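Notes for my talk at Clotley, evening group, 20 minutes

Start with the question: who folds vests at home, and who only pushes them in the drawer? Wait for hands.

Then the main point. A sleeveless top has no sleeves to guide you, so lay it flat first and smooth it from the neckline down. With stripes it is easier – they show you if the fold is crooked. Say this slowly.

Mention the laundry at Ketau, over 82 tops in one morning. Do not stay long on this.

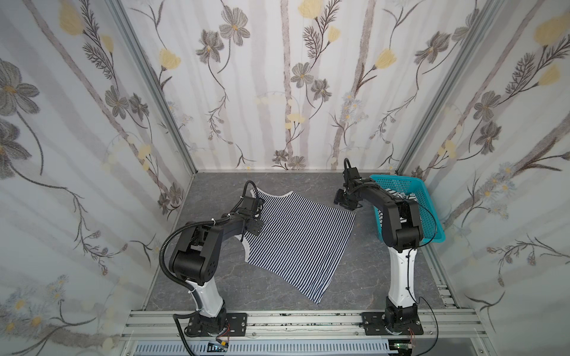 Aníbal Chávez wrote to me that he prefers rolling, as a rolled vest takes less place in a suitcase. Agree with him for travel, but for the drawer I still fold in thirds.

Last: pass the two practice tops to the first row.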